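What I Learned From a Semester of Wearing Brown
Final project report, Intro to Fashion Merchandising

Why I picked this

My project started with a pair of chocolate brown pants I bought at Brisside and then never wore. I had plenty of black shoes, black bags and black coats, and every time I put the pants on I got stuck at the mirror and changed back into jeans. So when we got the assignment to study one wardrobe problem up close, I already had mine hanging in the closet with the tags on.

My question was pretty simple: can brown do the job black does for a student who doesn't have much money and has to be dressed by 7 in the morning? I gave myself six weeks and a spending limit of $300 for anything new.

What I did

First I pulled out everything I own that counts as brown, and there was more than I expected (a belt, two scarves, a corduroy skirt from high school, the pants, and my grandmother's cardigan). Then I filled in the gaps. I got a pair of rust-brown loafers from Hemotico, a plain cream T-shirt and a long wool-blend coat from Troltasell that ate up most of the budget. I do not regret the coat!

The rule was at least four brown outfits a week. I kept a notebook by the door and wrote down what I wore, how long it took to get dressed, and whether I wanted to take it off by lunch. I also asked my roommates for comments, which they gave very freely.

What worked

Brown with light blue was the winner by a mile. My oldest button-down looked brand new over the pants, and I ended up repeating that one more than I'd like to admit. Cream was almost as good, and softer than white, which looked a little stark next to the darker pieces.

Mixing different browns was scarier. The first few tries looked like I had missed a match – as if I was aiming for a suit and didn't make it. It got a lot better once I kept the shades far apart, so the chocolate pants with a tan scarf, or the loafers with the really dark skirt. Texture helped too. Corduroy, wool and leather together looked like I meant it, and smooth cotton on smooth cotton mostly looked like a uniform.

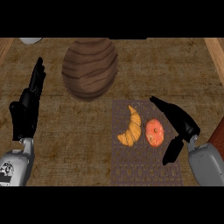

What didn't work

Brown and navy, for me anyway. I know people love it, but in the dim light of our apartment I couldn't tell my navy sweater from my black one, and twice I got to class wearing the wrong one. The olive jacket was a dud as well. With brown pants it made me look ready to lead a hike.

Getting dressed also took longer than with black, especially in the first two weeks. By the end it was just over 6 minutes on a normal morning, and I can live with that.

If I did it again

I'd start with shoes. I spent the first week in black sneakers waiting for the loafers to ship and those notes are kind of useless. I'd also like to try the Lightfoot suede boots, which were sold out in my size until October.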